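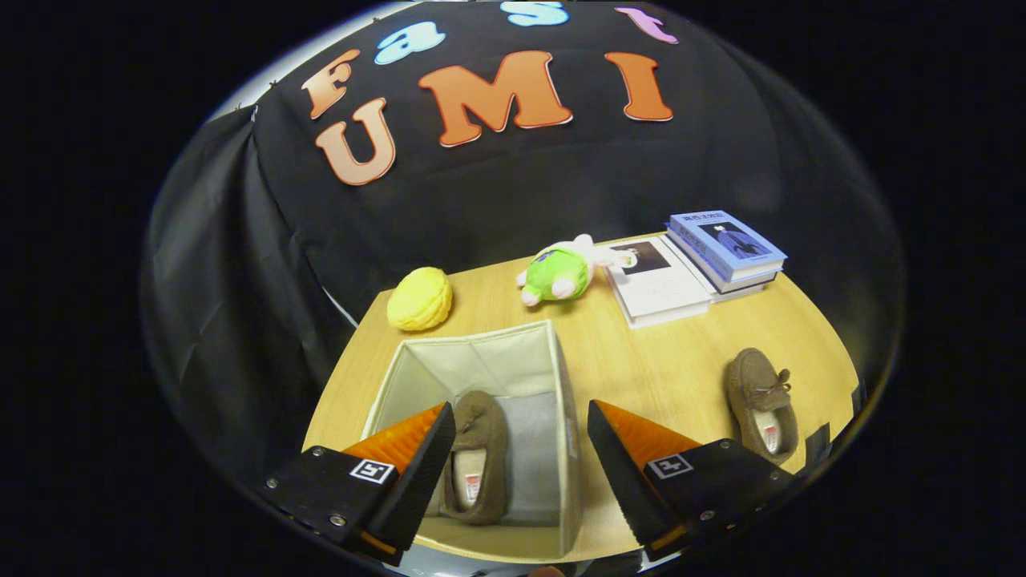 # The box that stands open

In the winter a house makes more objects than in the summer. I don't know if this is scientific, but in my flat it is so. The slippers come out, the books come down from the shelf and don't go up again, and the soft toys travel from the bedroom to every place where a person may sit. By the middle of February I have the feeling that I live in a waiting room for things.

For this reason I went to Grirkasside to speak with Yatziri Meléndez. She has been helping people to tidy their homes for many years, and before that she worked in the storeroom of a theatre, where she was responsible for the shoes. I had expected a strict woman with labels. She gave me tea and asked me what I had on my table.

I said: a few books, a slipper, a plush toy or two. She asked where the second slipper was, and I could not answer.

## A soft box and a hard box

Meléndez works mostly with fabric boxes. In her opinion people buy too many hard ones, with lids, which close well and look serious in the shop. At home the lid becomes a shelf. Somebody puts a newspaper on it, then a bowl, and after one month the box has not been opened and the family has bought the same scissors again.

A fabric box without a lid is more forgiving. Its walls give way a little when you press something in, and you see from the door what is inside. The one she showed me is called Unano, it is sewn by a small workshop named Galli, and it was standing on her floor half full with scarves. Its sides were not straight any more. I asked if this disturbed her.

"A box that has kept its corners is a box which you don't use," she said. She has one rule about sagging: if the wall falls so far inwards that you must lift it with one hand to put something in with the other, the box needs a piece of card at the inside. An old calendar is good for this. You cut it two fingers lower than the edge, so that it does not rub your wrist.

About colour she is less relaxed. She recommends beige or a similar quiet tone for outside, and a light lining. A dark lining swallows everything. She once looked a whole morning for a black glove in a black box, and she told me this without smiling.

## One slipper, two slippers

Slippers are difficult. They are worn each day, so they don't want to be put away, and they are shoes, so nobody likes them near the books. The moccasin type in suede has one more problem, which is dust. The nap takes it from under the sofa and brings it to wherever the slipper goes next.

Meléndez keeps hers with the opening upwards. The sole stands on the bottom of the box, the air goes in, and the foot finds it without help from the eyes. If the slippers have been worn in the kitchen she first brushes them with a dry nail brush, always in one direction, and she pays attention to the seam at the toe. The crumbs sit there. With a pale insole she does nothing more than wipe it with a cloth which is hardly damp, and she goes carefully around any sewn or glued label, where the edge can lift.

And if you find only one? Then the one goes in the box alone. Most of us carry the single slipper through the flat as if it would call to the other. She says to put it down in its place and continue with the work, and the second will appear during the tidying of something else. Mine was behind the laundry basket, on a Thursday, two days after our talk.

## The toys who have no owner

I write "who" on purpose. In a house with children the plush toys belong to somebody and there are rules. In a house with adults there are also plush toys, more than people say, and for these no rule exists. They were a present, or they were won, or they came along from a journey. One cannot throw them away and one does not play with them.

Meléndez divides them in those which sit and those which lie. A round toy, something in the shape of a bun or a cushion, sits well at the back of a table or a shelf and looks as if it was planned. A toy with long arms and legs will fall over on its side however you arrange it. You can give it a wall to lean on, or you can let it lie, and she lets it lie.

Washing is another matter. She washes in a pillowcase closed with a knot, cool, with little powder, and dries flat on a towel. Quilted fabric needs longer than you believe. Press it in the middle with the thumb, and if it feels colder there than at the outside, wait one more day.

## Books that lie down

My grandmother in Hodent would not permit a book to lie. She had 121 of them, all upright, and the oldest was a herbal from 1781 which we children could touch only on the cover. I grew up with the idea that a lying book is an ill book.

It is not true for the ones you are reading. A heavy paperback with glossy pages is even better off flat than leaning crooked between two neighbours. What matters is the height of the pile. Meléndez allows 4 on a table, with the biggest at the bottom and the backs towards the chair, so that you can read the titles when you sit. When a fifth arrives, one goes to the shelf, finished or unfinished. She puts them a little apart from the soft things too. Plush loses fibres, and they cling to a matt cover.

I asked her how many books she owns herself. She had 105 at the last counting, and then she remembered the cookery books.

## In the evening

The whole method, if one may call it this, takes her less time than boiling potatoes. The box stands open on the table. What is worn goes in, what is read goes in a pile, what is soft goes to the back. Then the box is carried to the door of the bedroom and put down there, on the left side, where she will step out in the morning.

I have done it now for nine evenings. On the sixth I forgot the box on the table and had my breakfast next to a shoe. The tea, by the way, was lime blossom, and she has written down for me where to buy it in Grirkasside, but I have put the paper somewhere.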